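ガルバ・サンデオ国境協議、通行再開は10月で大筋一致 検問所の運営費は持ち越し

2019年5月

ガルバ外務省は、サンデオ側との国境通行に関する第3回協議を終えたと発表した。閉鎖が続く南部検問所について、10月の通行再開を目指すことで大筋一致。ただし運営費の分担は決まらず、次回に持ち越し。共同声明は出たが署名はなし。

会場は国境に近いグリットウッドの旧税関庁舎。協議は予定を4時間ほど超え、終了は深夜。双方の外相は冒頭のみ出席、その後は次官級に引き継がれた。マステオの大使が仲介役として同席している。マステオは前回に続き2回目の同席で、双方の要請によるものという。

ガルバ外務省の報道官は終了後、短く会見。「住民の往来を元に戻すことが先。貨物はその次になる」。質問は3つで打ち切り。サンデオ側は会見を開かず、文書のみ。文書では協議を「率直で有益」とし、主権に関わる事項は今回の議題に含まれなかったと強調した。

南部検問所は一昨年の冬、密輸取り締まりをめぐる対立をきっかけに閉じられた。閉鎖前の利用者は1日およそ4,000人。多くは通勤と通学、それに市場への買い出し。現在は北の検問所を回るしかなく、迂回路は片道257キロ。途中に未舗装の区間があり、雨期は通れない日も出る。グリットウッド町役場によると、閉鎖後に町を離れた世帯は116。町の商店街も半分近くが昼で店を閉めるようになった。

合意の中身は次のとおり。

歩行者と自転車の通行を先に認める。時間は午前6時から午後7時まで。国境から一定の範囲に住む人には通行証を発行し、査証は求めない。通行証の有効期間は1年。発行窓口は双方に1か所ずつ置く。子どもは保護者の通行証に併記できるが、通学の場合は学校の証明書が別に要る。乗用車は第2段階、貨物車は第3段階。第2段階以降の時期は書かれていない。

家畜の扱いは結論なし。検疫の担当者どうしで別に話すとしている。

もめたのは金の話。検問所の建物は閉鎖中に傷み、屋根と電気設備の改修が要る。ガルバ側は折半を主張、サンデオ側は通行者の数に応じた負担を主張。利用者の多くがガルバ住民だというのがサンデオの言い分で、ガルバ側はサンデオの市場で金を使うのも同じ人たちだと返した。関係者の話では、2日目の午後はほぼこの問題だけで終わったという。マステオ大使が改修費の一部を立て替える案を出したものの、返済の条件で折り合わず。案そのものは残っており、次回も議題になる見通しだだ。

職員の配置も残る。共同の詰め所を置くか、従来どおり川を挟んで別々に置くか。ガルバは共同、サンデオは別々。治安当局間の連絡回線については、24時間つながるものを設けることで一致した。閉鎖のきっかけとなった事案の調査は、双方が報告書を交換するにとどめる。公表はしない。この点には野党から早くも批判が出ている。

ガルバ議会の最大野党は同日夜に声明を出し、「報告書を伏せたまま検問所だけ開けるのは順番が逆」と指摘。外相の議会出席を求めた。与党は応じる構えだが、日程は未定。議会は来週から地方税の審議に入るため、外交委員会の時間が取れるかどうかは不透明。サンデオの議会では目立った反応なし。地方選を控え、各党とも様子見とみられる。

国境沿いの住民団体は再開を求める署名1,080筆を会場前で双方の代表団に手渡した。受け取ったのは次官。団体は通行時間の延長も求めており、夜勤の人は午後7時までに戻れないと訴えている。報道官はこの点を問われ、「運用を見て調整する余地はある」と述べるにとどめた。文書に見直しの条項はあるが、開始から半年後とされている。

商工関係者の反応は割れた。小売りは歓迎。運送業は不満。貨物の再開時期が示されなかったため、迂回にかかる燃料代の補助を続けるようガルバ政府に求める方針だ。補助は今年度で切れることになっている。財務省はコメントしていない。

農家からは収穫期に間に合うのかという声。10月の再開では果樹の出荷の大半が終わった後になる。外務省は、農産物の手運びについて重さの上限を設けたうえで第1段階に含める方向だと説明した。上限は協議中。サンデオの文書にこの件の記述はなし。食い違いかどうかを外務省に問い合わせたが、締め切りまでに回答はなかった。

マステオ大使館は、中立の立場で協議を支えるとの短い声明を発表。監視要員の派遣を検討しているとの一部報道については、「現段階で要請を受けていない」と否定した。もっとも、ガルバ政府内には再開直後の数か月だけでも第三者を置きたいとの意見があり、非公式に打診したとの見方もある。サンデオは以前から外部の要員の受け入れに慎重。

過去にも再開で合意しながら流れた例がある。昨年の第1回協議の後、夏の再開が発表されたが、通行証の様式をめぐる対立で見送りになった。第2回は議題の段階でまとまらず中断。今回は協議を再会するまでに半年近くかかっており、外交筋は「紙に日程が載っただけでも前進」とみる。一方で、10月という時期は目標であって期限ではないとの但し書きが付いた。この一文を入れるよう求めたのがどちら側かは明らかにされていない。

次回協議はサンデオ側で開催。場所は調整中。費用の分担、詰め所の形、農産物の上限の3点が主な議題になる。それまでに技術担当者が検問所の建物を合同で調べ、改修の見積もりを出す。橋の点検も同時に行う。橋は歩行者のみなら補強なしで使えるとの見方が双方から出ているが、正式な点検は閉鎖以来まだ。

グリットウッド町役場は通行証の申請に備え、臨時の窓口を設ける準備に入った。受け付け開始の時期、手数料とも未定。写真の規格もまだ。問い合わせの電話が増えているため、町は決まりしだい広報紙と掲示板で知らせるとしている。

(国際部)

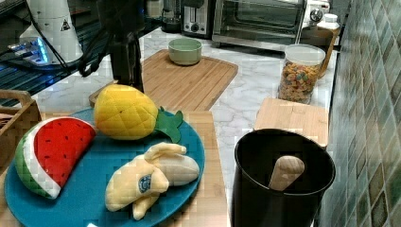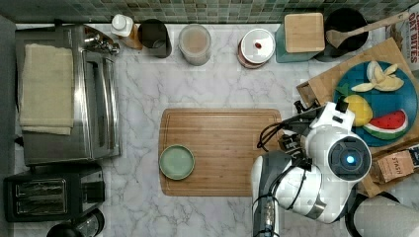
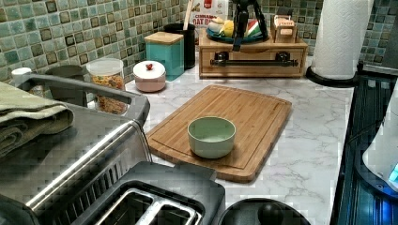
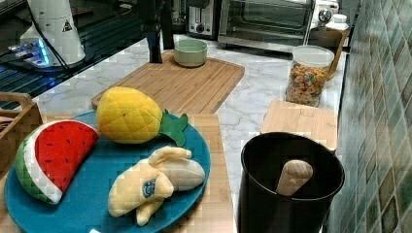 キッチンのカウンター。1枚目と4枚目は皿に載ったぬいぐるみの果物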